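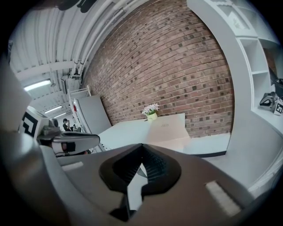 Issue 71, page 30

Leave the brick alone!

Walk into the long workroom at Harorside and the wall gets you first — red, brown and nearly charcoal, with pale mortar running between the rows. Cala, the studio that fitted the place out, had 1,000 ideas for covering it and dropped every one. Good for them.

Everything else stays quiet so the brick can sing. The table in front of it is white and flat-topped, the ceiling is white too, and the pipes run across it in plain view, white to match (I love that). Even the rack, or cart, is white. Come by in November, at four in the afternoon, when the long lights are on and those reds look good enough to eat.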